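Gallery: The Sorting Table, June

Gevevham Community House > What's On > Galleries > The Sorting Table

When Tiina Saarela first talked us into clearing the storage room, I thought it would be a Tuesday evening and a pot of coffee, and then we'd all go home. Well, we opened the door and there was so much in there (boxes behind boxes, and things nobody had claimed in years) that we decided to do it properly and bring it all out to one table, a little at a time. I'm so glad we did! 

The blue tablecloth with the white flowers has become a bit of a favorite. I find it much nicer to sort odds and ends on a cloth than on a bare tabletop, and small things show up beautifully against it. The black box with the little silver lock gets opened up in the middle, where everybody can reach it, and the tissues or wipes stay close by on the right.

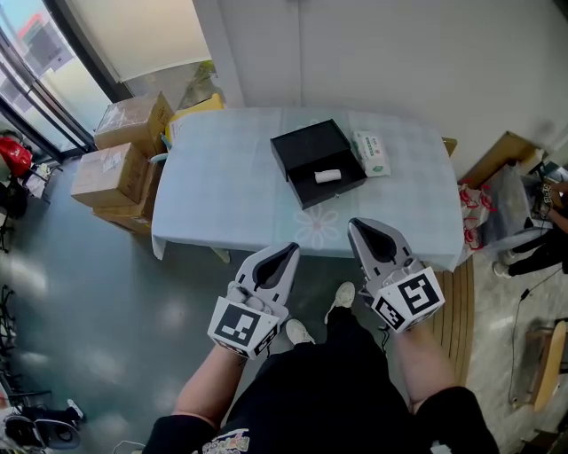
Small things go into the box first, and whatever is too big for it waits until the end of the evening, when we're all a little braver about deciding. Oskari likes to keep every lid and every loose key until we've been through the whole room, and I've stopped arguing with him, as he found a match for my old sewing case that way.

The cardboard boxes stacked along the left are staying put for now, so please don't carry any of them off, however helpful you feel! Tiina has a list going and would like to finish it before anything else moves.

We'll be at it again next Tuesday from 2 in the afternoon, and there's coffee for anyone who wants to sit and chat while we work. If you're missing something you once left with us, send Tiina a note and she'll keep an eye out for it.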